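Grastgate garment handling: what the next equipment round should cover

Members who replied to the spring questionnaire asked for more on the cost side of the Grastgate project, and less on the software. The short answer is that the grippers are a small part of the bill. Most of the money goes on people's hours, spare parts and the table the work is done on.

Hand-held grippers were chosen over a full arm for the first stage. A person holds the tool, works on ordinary clothes on an ordinary table, and the recordings are used later to plan what an arm would need to do. It puts off the largest purchase until we know which jobs are worth automating. 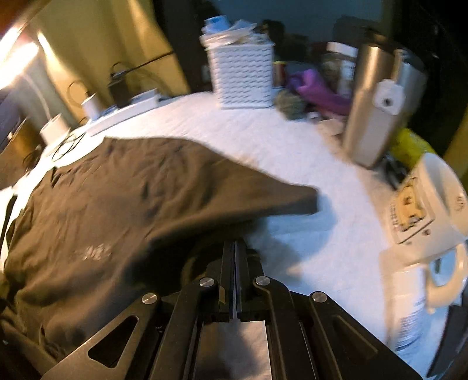
Skumanari Newsletter, Issue 50, page 4

Sleeves have been the slow part. A sleeve lying flat on cloth gives the fingers very little to get hold of, and narrow fingers suit some fabrics better than others. Anyone drawing up a budget should allow for more than one finger type and for changing pads as a regular expense. We put $400 in the plan for pads and small parts, and that line should be reviewed before November.

The second line is the gripper itself. Konstantinidis has quoted $3,000 for a pair, with shipping to Narnmont included but no spares. We asked for the price of pivots and linkage bars separately – they are moving parts, and a worn joint can stop work for days if nothing is on the shelf. The reply is expected before orders close.

Power and lighting are easy to leave out. A work table needs a lamp, a power strip and enough chargers for whatever is in use, and cables have to go somewhere that leaves the working area clear. None of this costs much, but it should be on the order form from the start so that it does not come out of the parts money.

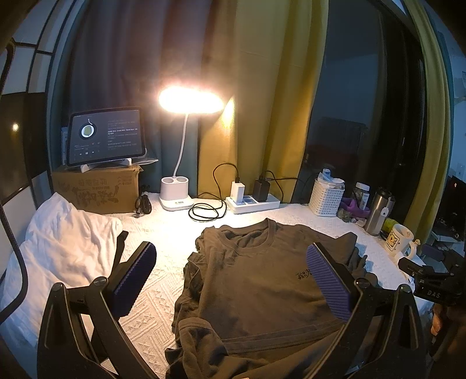 Dark T-shirt between the gripper pads on the patterned tablecloth.

Sites that want to join the next round should send a one-page plan by 20 May 2022. Please list the garments you handle most, the table space you have and who will be holding the tool. Plans that ask for a robot arm will be kept for the later round – there is no money for arms in this one.

Secondhand equipment can be included if it comes with a parts list.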